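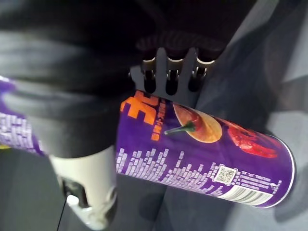 Kadis School District Sets New Rules for Snack Sales

Oct 5, 2021

The Kadis School District has approved new rules for the sale of packaged snacks on its campuses. The rules apply to vending machines, school stores and student fundraisers held during the school day. They do not apply to food that students bring from home.

Under the policy, each school must submit a list of the snacks it intends to sell to the district's Office of Food Services. Items must be offered in single-serving packages, and prices must be posted where students can read them before they buy. Sales will not be permitted during the lunch period.

The district invited comments from families and staff in September and received 71 written responses. Most dealt with fundraisers, which pay for music travel and athletic equipment at several schools. In reply to those concerns, the final version allows each student group to hold up to 12 sales days per school year. An earlier draft had set no separate allowance for student groups.

"Schools asked for a rule they could apply the same way in every building," said Deisy Huaranga, director of food services. "Principals will have one form to fill out and one office to call."

Walter Correa, principal of Woltar Middle School, said his school would review the contents of its two vending machines before the end of the semester. Existing supply contracts will remain in force until they expire.

Snacks sold at evening events, including games and concerts, are exempt. After-school programs that serve food under a separate state agreement will continue to follow the terms of that agreement.

Schools have 70 days to submit their first lists. Forms are available from the Office of Food Services, and questions may be directed to Anselmo Rivadeneyra, program coordinator, at the district's Londoño Avenue office.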